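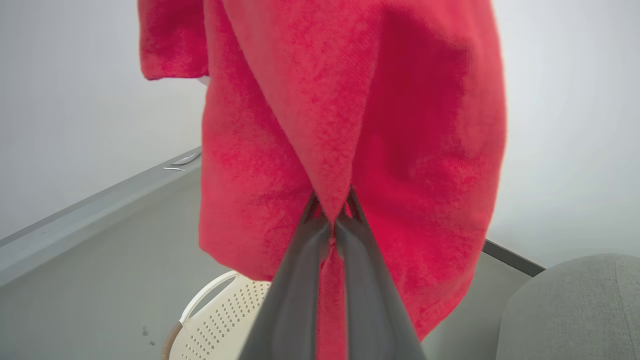 Guides > Private Flying > Before You Go > Filing a Flight Plan

How to file a VFR flight plan by phone

Most pilots leaving Drurnbridge file online, but the phone still works when the airfield Wi-Fi is down. Have your navigation log in front of you before you call.

1. Write down the aircraft registration, type and true airspeed.

2. Work out your time en route. Drurnbridge to Wolde is 38 nautical miles direct, so allow about 29 minutes in a typical two-seat trainer with no wind.

3. Give your departure point, planned altitude and route. If you are going by way of Drirnwood, say so. A search starts along the route you filed.

4. State fuel on board in hours and minutes, then the number of people in the aircraft, including yourself.

5. Add the aircraft color and a cell phone number that will be switched on after landing.

6. Read everything back and note the time of the call.

Filing does not open the plan. Call again on the radio once you are airborne and ask for it to be activated.

Close the plan when you land – even if you stopped short of your destination. If you divert to Nustovon, where there is no tower, you have to phone it in yourself. Set an alarm for your arrival time if you tend to forget.

Last checked 7/13/20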